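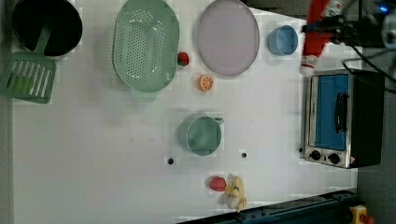 Toy kitchen items set out under one of the arms at Zomeck.

The table gets cleared and laid out again before most recordings. Someone moves the mug, turns the banana, puts the strawberry on the other side of the colander, and the operator starts over. By late afternoon on a Sunday, which is when I visited, the crew at Zomeck had been doing this since breakfast.

Zomeck is a small outfit that records demonstrations for learning systems. A person guides a robot arm through a task, the motion and the camera views are saved together, and the result goes to a model that is supposed to pick up the task from many such recordings. The current project is called Suline. It is all play food and toy kitchenware, and as of my visit it had 3,347 recordings in it.

I spoke with the woman who runs the sessions. She asked me to leave her name out, as did the operators, who said they would like to be able to change jobs without anyone looking up their opinions on colanders.

She came to the work from a packaging plant, where she trained people on the line. "It's closer to that than you'd think," she said. "You show the same thing over and over, and you have to keep showing it well. The difference is a new hire will ask you a question."

I asked why toys. "Size, mostly. A real toaster oven is heavy and the door has a spring that fights you. The toy one has a door, a handle, knobs. That's what we want the arm to deal with. And if you drop a plastic banana you pick it up and keep going."

A shift is 5 hours with two breaks. The target for the week is 600 recordings across all the operators, and she is open about the fact that they miss it. "We missed it in April, all month. We had a bad batch of cables and then we had people out sick. I'd sooner be short than send junk."

Junk, in her terms, has a fairly exact meaning. A recording where the fruit slips and gets picked up again is fine, and she marks it so that whoever trains on it can decide. A recording where the operator stops to think in the middle is worse. "The model doesn't know you were thinking. It just sees an arm hanging there. So then it learns to hang there."

One of the operators, a man who has been on Suline since it began, told me the round things are the easy part. "The apple, the tomato, whatever you want to call the red one, you can come at it from any side. Flat things are hard. The orange slice lies right down on the table and you've got to get under it or catch the edge. I did two days of nothing but orange slices."

He also dislikes the spatula. "It's long, so if you grab it in the wrong spot it swings. Then you're chasing it."

The instructions for each recording come from a tool called Vomora, which picks a sentence and shows it on a screen beside the operator: put the strawberry in the colander, move the mug next to the plate. The crew can reject a sentence if the layout makes it impossible. They can also reword it, and she encourages that. "People at home don't all talk the same. One says cup, another says mug. We have a cup and a mug, so that one turned into a long talk."

The recordings are checked by Hashmi, an outside firm that watches each one and sends back a list. Relations are good now, she said, though the first list was rough. "They threw out almost everything from one operator. He was letting go of things too high up, so they landed with a bounce. He'd never noticed. I'd never noticed either – I was standing next to him."

Does she think the system is learning? She took a while with that. "I see the test videos. Some days it goes straight to the banana like it's done it all its life. Then you move the plate over a hand's width and it's lost. So we record more with the plate over there."

While we talked the operator had finished another run and was waiting for the next layout. She got up, slid the colander farther from the pot, and read him the new sentence off the screen.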